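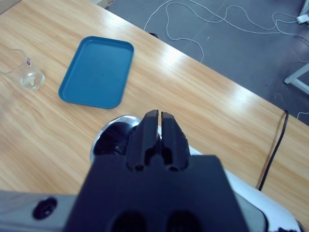 Coffee at Prothero's head office is going two-armed. The parts distributor has been setting up a Husilo robot on the second floor, and from Sunday's late shift it takes over drinks for the 438 people who work in the building. Capsule machine, glass, tray. Same coffee as before.

The job used to sit with the front desk. Up to 198 cups on a busy day, says Meinir James, who runs reception and has asked for a change since February. "We were answering phones with one hand," she said. Her team of 3 keeps all its hours, and moves over to visitor badges and the mail room.
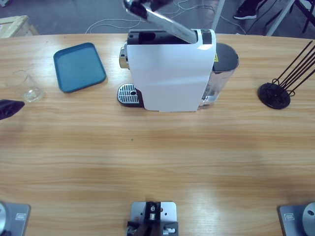

Not everybody is sold. Some warehouse staff liked the walk down and the chat that went with it, and a few have asked wether they can still press the button themselves. They can, before 7 a.m. and after 6 p.m. Reception will still do the cleaning and order capsules, at least untill summer. James wants that written into the job descriptions, no word yet from managment.

Training is one short session per person. Mostly where to stand, how to stop the arms, who to call.
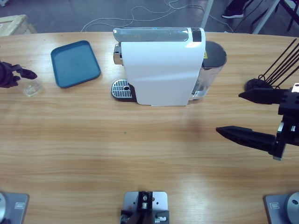
## Also this week

Grarkel van pool: sign-up sheet is at the north door. Parking lot B closed Sunday for line painting.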